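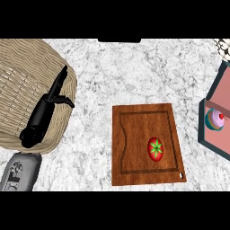
The Colletti Pier shade project is going ahead. Organizers confirmed it this month after a long wait on the city permit, and the design by Gwenaël Leclerc will go up at the foot of the old ferry slip in September. It's a walk-through canopy, open on both ends, woven out of split willow over a bent steel frame. Think of the ribbed side of a big tan wicker basket, all those curved strands running next to each other with a rounded rim at the top, then make it tall enough to stand under. That's the look. Leclerc's entry beat out 40 others in the open call.

January 2024 is the official start date on the paperwork, though site work won't begin until the ground dries out. Survey stakes first. Then footings, eight of them, none deeper than the old sea wall allows. The city was firm on that.

The part people keep asking about is what happens after. The canopy comes down at the end of its run and the willow gets cut into bundles and staked along the mud bank at Manalastas Creek, where the edge has been washing out for years. Bundles slow the water, silt settles in behind, plants get a foothold. Some of the stakes should root if they're cut green, so part of the weave will be done with live rods and kept damp through the run. The steel goes back to Plinovari, the fabricator, which is lending the frame and wants it back in one piece.

"We didn't want a thing that gets thrown in a dumpster after," said Consolacion Dagdag, who is running the build. "The creek needs brush. We were going to have to buy brush anyway."

Dagdag said the weaving will be done on site, in the open, by a paid crew plus anyone who signs up for a half-day shift. No experience needed. Gloves provided, bring your own if you have small hands because the loaner pairs run large. Kids over 8 can help with stripping and sorting but not on the ladders.

Willow is coming from a grower upriver, 2000 rods in the first delivery, more if the weave turns out tighter than the drawings. Leclerc thinks it will. A test panel put together last fall used up a lot more material than planned and had to be redone when the spacing drifted. The panel is in the lobby of the Cleltari Building through spring, go look at it, you're allowed to touch it.

Lighting is still undecided. Early drawings had lamps set into the benches but the electrical run from the street came in way over budget, so there may be no lights at all and the canopy would just close at dusk. A few neighbors said at the last meeting they would prefer that. Others worried about it being dark down there. No vote was taken.

Also cut from the first version: the second canopy on the north side, and the floating deck. The deck may come back as its own project if somebody finds the money. The benches are staying. They'll be made with planks pulled out of the ferry slip when it was repaired, and they remain on the pier for good once the willow is gone.

Access: the path from the parking lot is being regraded for wheelchairs, so the lower gate will be shut for 30 days before opening. Use the upper gate by the boat ramp in the mean time. Fishing off the south rail isn't affected.

Sign-up sheets for weaving shifts will be at the pier office and the Colletti branch libary once dates are set. Opening day program to be announced. Drawings are posted in the office window, minus the lighting page which is being redone.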